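Pirden opens a bigger fastener counter in Plesness

I've been buying bolts from Pirden for longer than I'd like to admit, so when the word went out that they were moving the trade counter to a bigger unit in Plesness, I drove over on Wednesday to have a nose around. It opened at 8 in the morning and there was already a line of vans in the lot. My kind of crowd!
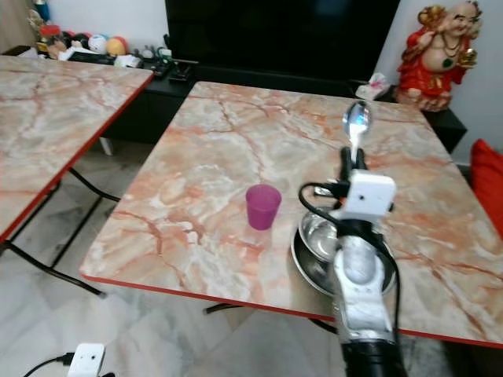
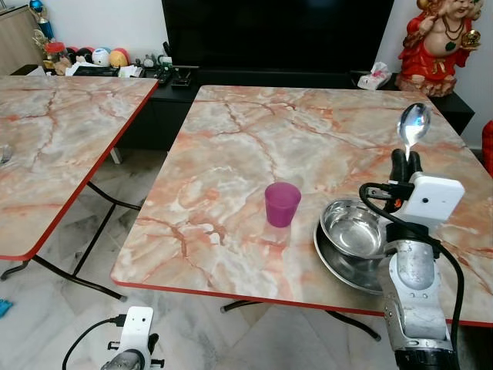

What's new on the shelves

The big change is stock. The old counter was great if you wanted hex bolts and plain washers, and a bit hopeless if you wanted anything else (I once waited 19 days for a bag of left-hand threaded nuts, and I still bring it up). The new place has over 500 lines you can pick up the same day, and a lot of them are the awkward ones: captive screws, weld studs, rivet nuts in steel and stainless, spring pins, and a whole aisle of quarter-turn latches for machine guards and cabinet doors.

The one I went to see was the Tam range, a family of clinch studs for thin sheet that Pirden has started making in its own shop. You press them into a punched hole and they sit flush on the back, so you can still fold the panel or powder coat it afterward. I do a lot of small control boxes, and flush is everything to me. The guy behind the counter pressed a few into a scrap of aluminum while I watched and let me yank on them with pliers. They didn't budge. I know, pliers are hardly a test lab, but I came away with two boxes.

Then there's Gela, their name for a new set of sealing screws with a rubber ring captured under the head. They come in pan head and cap head, and right now only in metric sizes. Inch sizes are supposed to follow in August. I'd take that with a pinch of salt – the last time I was promised inch sizes from anybody, I ended up retapping a whole batch of lids – but the samples looked tidy and the rings stayed put when I ran the screws in and out of a block.

Small orders are back

This is the part that made me happiest. For the last couple of years you had to buy a full carton of most things, and a full carton of M5 shoulder screws is a lifetime supply for a shop like mine. At Plesness you can now buy by the bag of 200 on nearly everything, and by the single piece on the larger structural bolts. The price per piece is higher on the bags, naturally, but I'd rather pay a few cents more than trip over cartons every time I reach for the drill press.

They'll also make up kits. You hand in a parts list, they bag and label everything by assembly, and you collect it the next working day. I left a list for a conveyor guard I'm building and it was ready when they said it would be, with the lock washers in the right bag and everything. Somebody had even written the torque figures on the labels, which I hadn't asked for and will be asking for from now on.

A few grumbles

Parking is tight. If you've got a trailer, go after lunch when the vans have cleared out. The certificates for the graded bolts are still on paper, so if you need them for a customer file, ask before you pay, or you'll be standing at the counter a second time like I was. And the thread gauges are kept behind the desk now, so you have to ask for one instead of just grabbing it off the hook – a small thing, but I liked that hook.

The old counter stays open for collections only until the lease is up, and existing trade accounts carry over with the same number. Online orders are shipping out of Plesness already. I'm going back next week for more of the Tam studs, this time in stainless.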